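Setting up a fixed work table for repeatable measuring

A table used for measuring or marking out has to stay level and stay put. The steps below apply to a steel-framed table with a top 1580 mm long and 600 mm deep, standing on a solid floor.

1. Choose the position. Keep 200 mm clear behind the table for cables and cleaning. Avoid radiators and outside doors.

2. Fit the feet. Screw each levelling foot fully in, then back it out two turns. This leaves travel in both directions.

3. Level the long side first. Place a spirit level along the front edge and adjust the two front feet. Repeat along the back edge.

4. Level the short side. Work from the left end to the right, then recheck the front edge.

5. Test for rock. Press down on each corner in turn. If one lifts, lower the foot beneath it a quarter turn at a time.

6. Lock the feet. Hold the foot with one spanner and tighten the locknut with another. Check the level again, as tightening often shifts it slightly.

7. Mark a datum. Scribe a fine line 200 mm in from the left end, square to the front edge. Take all lengths from this line.

Check the level again after a week of use and whenever the table is moved. Record the readings on a card kept with the level.

Text: Kathleen Brennan
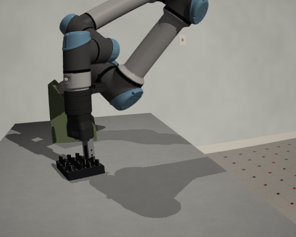 Robot arm with two-finger gripper above a table (computer render).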